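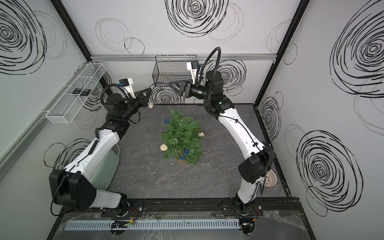 I have been trying to pick a wallpaper for the downstairs hall since November, and it is now June. The hall is narrow, has no window, and gets its light from the glass in the front door. For years it was painted cream, and the cream had gone yellow along the stairs where people put their hands. My first thought was a small print, something with leaves. After taping up a lot of samples I've moved the other way, toward big black swirls on pale gray, drawn loosely by hand like the ones on those walls. The dark gray marbled floor helps too. Our hall tiles are a plain brown and I'm not going to replace them, so I can only borrow half of the idea.

The sample I like best is from Lemaire. The pattern is called Vundberg and one roll costs 176 dollars, which made me put the catalog down for two weeks. The runner-up is a Jirkero print at 100 dollars a roll. It's thinner paper and the black is closer to charcoal, but from the kitchen door I can't tell them apart.

Clémence Arnaud, who lives two houses up, papered her own stairwell last winter and came over to look. She thinks a large pattern makes a narrow hall feel shorter, and she's probably right. She also pointed out that a large repeat wastes paper. The repeat on the Vundberg is 21 inches, so every strip has to be cut long to match the one next to it, and the offcuts are mostly too short to use anywhere except over the door. I had measured the walls and divided by the roll length, and that was all. I've now done it again properly and I need one more roll than I thought.

The other job is the wall itself. Under the cream paint there is an older paper, and under that there is plaster in fair shape except for a soft patch by the meter cupboard. I scraped a test area with a wide knife and warm water. The paint layer has to be scored first or the water doesn't get in. It took an evening to clear the space between the cupboard and the bottom stair — slower than I'd hoped, and my shoulder hurt the next day. I'm going to rent a steamer for the rest.

I filled the soft patch last night with two thin coats and will sand it tomorrow. Then the bare plaster gets a coat of size, and the woodwork gets painted before any paper goes up. I did it in the wrong order in the back bedroom and there are still white specks on the paper near the baseboard.

I still haven't ordered. The Vundberg is taped to the left side by the coat hooks and the Jirkero to the right. I'll leave them both up until the steamer comes, and if I still can't see the difference from the kitchen I'll buy the cheaper one.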